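Subject: Re: [Skellow-Residents] Storage rooms, bulky items and the new collection schedule
From: Skellow Building Office
Date: December 25, 2024

To all subscribers of the Skellow residents' list:

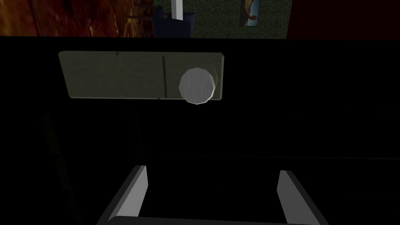

When do the new rules for bulky items take effect?

They take effect with the first collection after the holiday closure. Until then the present arrangement continues, and items may be left in the ground floor storage room with a tag from the office.

The office has received several replies to the notice sent in September. One of them is quoted below, as it raises points that other households have also put to us.

> I have read the notice twice and am still unclear on three matters.
> First, the notice says that furniture must be "reduced to a
> manageable size" before it is brought down. Does this mean that a
> chest of drawers has to be taken apart, or only that the drawers
> should be removed? Second, the fee for mattresses is listed, but
> nothing is said about bed frames. Third, residents of the Halatari
> wing have no direct access to the storage room and must cross the
> yard. In winter this is not reasonable with heavy items. I would
> also ask that the office confirm whether the old tags remain valid,
> since I bought mine in good faith.

The office responds as follows.

On the size of furniture: drawers, shelves and loose doors should be removed and tied together. The body of the piece may remain whole if two adults can carry it through the yard door without tipping it. Larger pieces, such as wardrobes and wall units, must be taken apart. Glass must be wrapped and marked. Screws and fittings should be placed in a closed bag and fastened to one of the panels, as the reuse depot will not accept furniture that arrives without them.

On bed frames: a frame is treated as one item, whether it is whole or in parts, and requires one tag. A frame and mattress together require 2 tags. The omission in the September notice is regretted, and the posted version in the lobby has been corrected.

On access from the Halatari wing: the office has asked the hauler, Flirkmont, to make a second stop at the Halatari gate. Flirkmont has agreed to do so for a trial period, on condition that items are placed inside the gate and do not block the path. Items left on the street side will not be collected, and the city may issue a fine to the building. Any such fine will be passed on to the household concerned where it can be identified.

On the old tags: the green tags remain valid until they are used up. They cannot be exchanged for money. Residents who hold torn or faded tags may bring them to the office for replacement.

Several subscribers have asked what happens to items after they leave the building. Furniture in sound condition goes to the Lukáč reuse depot, where it is cleaned and offered for sale. The depot has sent us its figures for our building over the past year: 796 pieces were received, and nearly 100 were turned away, mostly on account of damp or missing parts. Rejected pieces are returned to Flirkmont for disposal, and the building is charged for the additional trip. We therefore ask residents to label broken furniture as such at the time it is tagged.

The following are not accepted under any tag: paint, solvents, car batteries, tires, and refrigerators from which the door has not been removed. Small electrical goods may be placed in the wire bin beside the mailboxes. The bin is not to be used for light bulbs.

Residents who are moving out should contact the office before their final week. The storage room was closed on two occasions this fall when departing households filled it without notice, and other residents were unable to use it. A separate pickup can be arranged at the household's expense.

The office is closed for the remainder of the holiday period. Messages sent to this list will be read when it reopens. Requests for tags should be sent to the office address and not to the list, as unit numbers should not be shared with all subscribers.

Skellow Building Office

--
You are receiving this message because you are subscribed to Skellow-Residents.
To leave the list, send a blank message with "unsubscribe" in the subject line.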